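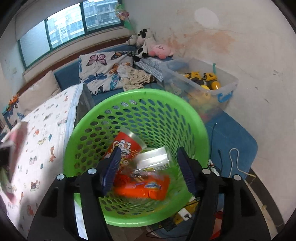

Snack Packaging Waste in Two Student Residences

Introduction

Our group looked at how much snack packaging students throw away and whether any of it ends up in the right bin. We picked this topic after the residence office in Tirnport put up new sorting signs in November. The signs say that paper cups, wrappers and film go in separate places, but most students we talked to could not say which place was which. We wanted to find out what was in the trash before suggesting any changes.

Most snack packaging is a problem for recycling because it is made of more than one material. A chip bag can have a plastic outer layer with a very thin metal layer inside. A paper cup usually has a plastic lining to keep it from leaking. These layers are hard to pull apart, so many recycling plants do not take them.

Where we worked

We studied two buildings, Fairweather Hall and Sovano House. Fairweather Hall is the larger one and has a shared kitchen on every floor. Sovano House has one kitchen on the ground floor and a vending area next to the laundry room. Both buildings send their recycling to the Zevport sorting plant, which accepts rigid plastic, clean paper, cans and glass. It does not accept wrappers or lined cups.

Method

We put one extra bin in each kitchen and one in the Sovano vending area. A sign asked people to use it only for empty snack packaging. We emptied the bins each Tuesday evening for four weeks and sorted everything by hand on a plastic sheet. Two people sorted and a third person wrote down the numbers - we switched roles every week so the same person was not always counting.

We used four groups: wrappers and bags, paper cups, clear film, and rigid plastic such as tubs and lids. Anything with food left in it was counted and then marked as dirty. Torn pieces were counted only if they were larger than a hand, which means our numbers are probably a little low for film.

We also handed out a short survey with six questions. It asked how often people bought single-serve snacks, where they threw away the packaging, and whether they had read the signs.

Results

We counted 1,279 items over the four weeks. Wrappers and bags were the largest group with 777 items. Paper cups, clear film and rigid plastic together made up the other 502. Sovano House had 434 items in total, and most of those came from the vending area.

The second week was the highest in both buildings. This was the week before midterms, and the vending machine was refilled twice. The fourth week was the lowest, but one of the Fairweather bins was moved into a hallway for two days while the floor was being cleaned, so we do not trust that number very much.

Rigid plastic was the only group that the plant would take. About a third of it was too dirty to recycle without rinsing. Yogurt tubs were the worst for this.

In the survey, most students said they threw snack wrappers in the regular trash, which is correct under the current rules. A smaller group said they put wrappers in recycling because they thought all plastic went there. Several people wrote that the signs were too long to read while holding food. 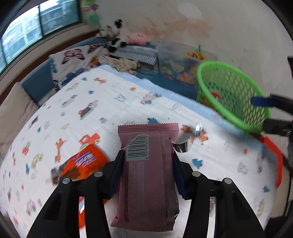 Why can't snack wrappers go in with other plastic recycling? They are thin, light and often made of several layers stuck together, so the plant has no good way to separate them, and loose film can get caught in the sorting machines.

Problems with the study

Our bins were new, and some students used them for general trash anyway. We threw out anything that was not packaging and did not count it. Some people also eat snacks in their rooms or on campus, and we have no numbers for that. Four weeks is short, and a full semester would show whether the midterm week was really different.

We had hoped to weigh the items as well as count them. The kitchen scale we borrowed did not work well with very light items - a full bag of wrappers gave a different reading each time - so we dropped that part after the first week.

Suggestions

The residence office could replace the current signs with shorter ones that name the most common items. "Wrappers: trash" would cover more than half of what we counted. A small rinse reminder near the sinks might help with the tubs.

The Sovano vending area should have its own recycling bin for cans, because the nearest one is down the hall past the laundry room. We would also like the office to ask the vending company if some items can be sold in larger packs. A few students in the survey said they would buy a bigger bag and share it if the price was fair.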